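Section 4: Teaching the arm the backpack task

I wrote this part for our robotics club after Radka and I ran the Suro arm all through April, so the order is the one I like best!

1. Lay the bag on its back and unzip the main compartment.

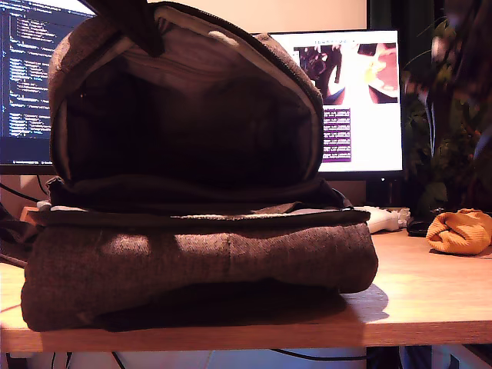
Then start Lorkau and set the wrist speed to 18 (you can go up to 21 later).

2. Jog in close and check the zipper side of the opening. 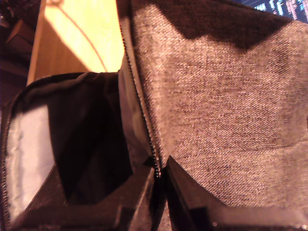

Fig. 4-2. Zipper and open pouch, close up.

Note: I rotate the wrist to 177 first. Caution: never past 270!

3. Save your start pose. 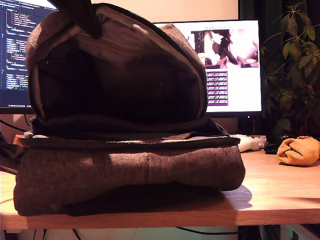 4. Open the fingers and come in slowly.
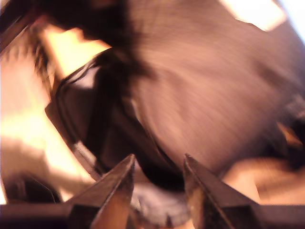
If it stalls, hit stop and go back to step 3.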